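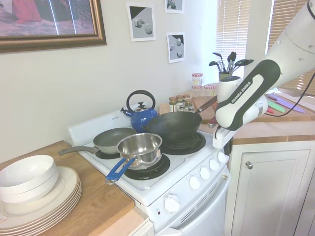
Vale a pena comprar um termómetro de sonda com fio para quem cozinha num fogão elétrico de resistências?

Para quem faz caldas de açúcar, fritos ou carnes de assadura longa, vale. Quem só coze massa e aquece sopa tira pouco partido dele, e um termómetro de leitura instantânea chega.

Termómetro de sonda Parncombe, modelo de dois canais: análise após um período de utilização doméstica

O Parncombe é um termómetro de cozinha com unidade de leitura separada e duas sondas de aço inoxidável ligadas por cabo entrançado. Custou 119 euros na loja em linha da Seneviratne, com portes incluídos. Não é um preço baixo para a categoria. A unidade chegou em outubro e foi usada desde então em regime quase diário, sobretudo ao fim da tarde.

Conteúdo da embalagem

A caixa traz a unidade de leitura, duas sondas, uma mola de fixação à borda da panela, uma grelha de apoio para forno e um folheto em seis línguas. A tradução portuguesa é aceitável, com exceção da página dos alarmes, onde «limite inferior» e «limite superior» estão trocados. A versão inglesa está correta. As pilhas, duas AAA, não vêm incluídas.

Construção

O corpo é de plástico rígido, com juntas bem fechadas e sem folgas nos botões. A base tem um íman e um pé rebatível. O íman segura bem numa porta de frigorífico lisa. Em superfícies texturadas desliza devagar até cair, e isto aconteceu duas vezes. O pé rebatível é a parte mais fraca do conjunto: a dobradiça é fina e abre mais do que devia.

As sondas têm a ponta afilada e entram na carne sem esforço. O cabo mede o suficiente para sair do forno e chegar à bancada, desde que a porta do forno abra para baixo. A zona de transição entre o cabo e a haste está protegida por uma manga cravada. O fabricante avisa que essa zona não deve ser mergulhada em água, e o aviso é para levar a sério – é por aí que morrem quase todas as sondas deste tipo.

Método de verificação

Foram feitos três ensaios, repetidos com ambas as sondas.

Gelo fundente. Copo alto cheio de gelo picado, água até cobrir, cinco minutos de repouso com agitação. A sonda 1 indicou 0,2 °C e a sonda 2 indicou 0,0 °C. Nenhuma precisou de correção.

Água em ebulição. A sonda foi suspensa sem tocar no fundo. As duas leituras ficaram dentro do que seria de esperar para a altitude do local, sem diferença visível entre canais.

Calda de açúcar. O ponto que mais interessava. O alarme foi programado para 119 °C, temperatura usada para o merengue italiano. A calda foi confirmada com o teste da gota em água fria e deu bola mole a caminho de firme, como devia. Numa segunda calda, levada até 158 °C, a leitura acompanhou a subida sem saltos, e a cor do caramelo correspondia ao número.

O tempo de resposta é moderado. Entre a temperatura ambiente e a água a ferver, a leitura estabiliza em poucos segundos, mas não é instantânea. Para uma sonda que fica colocada durante todo o cozinhado, isso pouco importa. Para espetar e retirar, há aparelhos mais rápidos e mais baratos.

Utilização em placa de resistências

A resistência em espiral tem inércia térmica considerável. Depois de se reduzir o botão, continua a ceder calor ao fundo da panela e a temperatura do conteúdo sobe ainda alguns graus. Numa calda isto basta para estragar o ponto. Com a sonda colocada e o alarme definido abaixo do valor final, há margem para retirar a panela a tempo. No meu fogão, e com a panela que costumo usar para caldas, a antecedência adequada é de 4 °C. Cada pessoa terá de determinar a sua.

O aparelho mostra também a tendência, com uma seta para cima ou para baixo. É uma função simples e foi a que mais usei. Ao manter óleo de fritura numa gama estreita, a seta permite corrigir o botão antes de o número mudar de forma apreciável.

A mola de fixação funciona em tachos de parede fina e média. Em ferro fundido a abertura não chega, e a sonda tem de ficar presa de outra forma. Em frigideiras de parede baixa e inclinada não há solução satisfatória: a ponta fica encostada ao fundo e mede o metal em vez do óleo. O folheto não menciona esta limitação.

Utilização no forno

Uma pá de porco assada a baixa temperatura foi acompanhada com uma sonda no centro da peça e outra presa à grelha, para registar o ar. O termóstato do forno estava em 120 °C e o ar oscilou entre 108 °C e 131 °C, com ciclos longos. Nada disto é culpa do termómetro, mas ficou finalmente explicada uma série de assados demorados.

O cabo passa pela vedação da porta sem a deformar de forma permanente. Convém passá-lo sempre pelo mesmo sítio, longe da dobradiça.

Alarmes e menus

Cada canal aceita um limite superior e um inferior. O som é agudo e ouve-se na divisão ao lado com a porta fechada. Não é regulável e para com qualquer botão.

A programação faz-se com três botões. O incremento é de um grau por toque e de dez graus com pressão prolongada, o que obriga a recuar com frequência. A memória guarda o último valor de cada canal, mesmo sem pilhas. Não existe ligação ao telefone, e não senti falta dela.

Há uma lista de temperaturas predefinidas por tipo de carne. Os valores são conservadores, em especial para vaca, e não podem ser alterados. Deixei de a usar.

Comparação com o Dadari

O Dadari de um canal, que usei antes, custa bastante menos e mede igualmente bem até ao ponto de ebulição. Acima disso, o meu exemplar lia por excesso, com desvio crescente, e retirava-se a calda cedo demais. A sonda avariou com humidade na manga e não havia peça de substituição à venda. No Parncombe as sondas vendem-se em separado, com a referência 421, e o encaixe é normalizado entre os modelos da marca.

Assistência

A segunda sonda começou a mostrar traços no visor ao fim de algumas semanas. Escrevi ao apoio técnico, em Prirkbridge, às nove da manhã. Respondeu Mizanur Amarasinghe antes do almoço, pediu uma fotografia da manga e o número de lote, e a sonda nova seguiu sem custos. A avariada não teve de ser devolvida. O formulário de contacto só aceita texto em inglês.

Telmo Aranda, leitor habitual desta página, tem o mesmo modelo e relatou uma avaria idêntica no canal 2. Dois casos não permitem concluir nada quanto à fiabilidade, mas ficam registados.

Limpeza

Pano húmido e detergente na haste, pano seco na manga. O açúcar caramelizado sai com água quente se for tratado logo – depois de endurecer, a haste tem de ficar de molho na vertical, com a manga fora de água. Um copo estreito serve. A unidade de leitura não tem proteção indicada contra salpicos e os botões acumulam gordura nas margens.

Pontos a favor

Exatidão boa em toda a gama ensaiada
Seta de tendência
Sondas substituíveis
Memória dos limites sem pilhas

Pontos contra

Pé rebatível frágil
Mola inadequada para ferro fundido
Predefinições fixas
Erro na tradução do folheto
Uma sonda avariada durante o período de ensaio

Classificação: 4 em 5. Com uma mola de maior abertura e um pé decente, seria mais.

Atualização: a sonda de substituição continua a funcionar. As pilhas originais ainda são as mesmas, e o indicador de carga desceu um traço. O pé partiu.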